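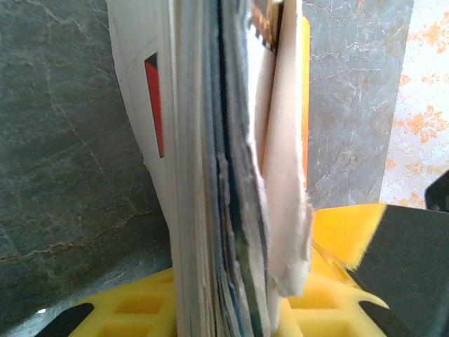 How often should you clear out a school or work bag?

Once a week is plenty for most people, with a longer sort at the end of each term or busy season. Sunday, just after tea, has always suited our house, though any quiet quarter of an hour will do.

I've been doing this long enough to have watched two children go all the way through school, and I can tell you that a bag left to itself for a month becomes a sort of compost heap. Letters go in, letters never come out, and then you're hunting for a trip form at 8 in the morning with your coat on. So put the kettle on first, and let's go through it gently.

What you'll need

A clear stretch of table, a recycling box, a few clear plastic sleeves or folders, and a damp cloth. Our local stationer, Plusari, sells sleeves in packs of 12, and one pack lasts us a good long while.

Step 1. Empty everything out

Take the whole lot out, side pockets too, and then turn the bag upside down over the sink or the back step and give it a good shake. Run your hand along the bottom seam, where the pencil shavings and crumbs like to settle. If the lining is sticky, wipe it and leave the bag open until it's properly dry.

Step 2. Tackle the paper

Stand all the papers and booklets up together and tap them on the table, so the edges come more or less level. You'll soon spot the ones that have been squashed or torn. Then go through them one at a time and make 2 piles, keep and recycle. Don't stop to read! My friend Bożena once sat down with an old newsletter and was still there at bedtime (it was a very good newsletter, she said).

Torn sheets you still need can be mended with a bit of tape along the back. Flatten any that have curled under a heavy book overnight.

Step 3. Gather the small things

Calculators, little boxes, cards and so on should sit together on the table beside the bag while you decide what really has to travel every day. Press a few keys on the calculator to check it still works – far better to find out now than in the middle of a maths test.

A red box and a teal calculator by a black backpack, for instance, are easy enough to find homes for: small things in the front pocket, with the calculator slipped in flat against the back.
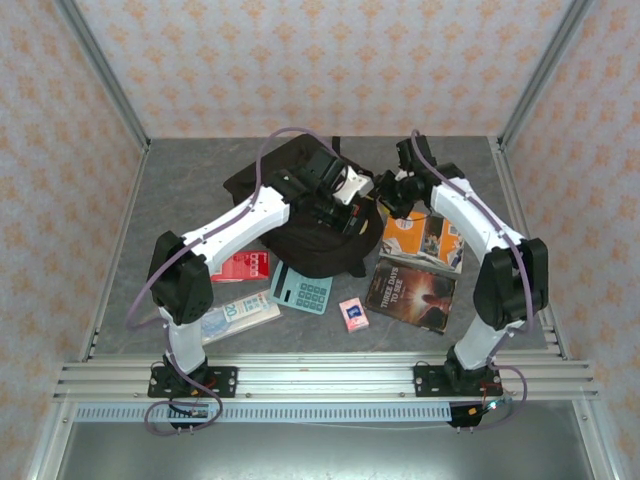
Step 4. Put the loose sheets in clear plastic

Anything you're keeping that isn't already in a booklet goes into a sleeve. I like clear ones very much, as you can see what's inside without pulling it all out again. Hold the sleeve upright by its sides, let the top fall open and slide the papers down. An ordinary sleeve will take up to 40 sheets, but it's much happier with fewer. 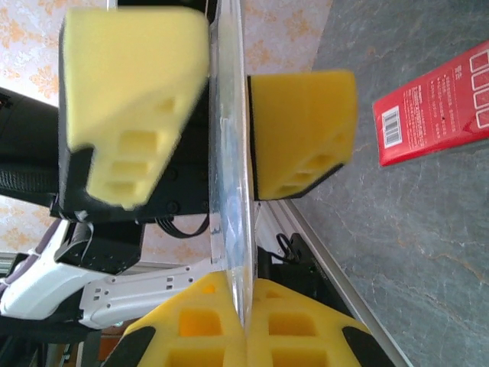

Clear plastic held upright, with the red box to one side.

Step 5. Pack it all back

Big flat things go in first, against the back of the bag, then booklets, then the sleeves, with the pencil case and lunch things at the front. Do up the zips and tuck in any trailing straps. Hang the bag on its hook, and put the recycling out before anyone changes their mind about that old spelling list.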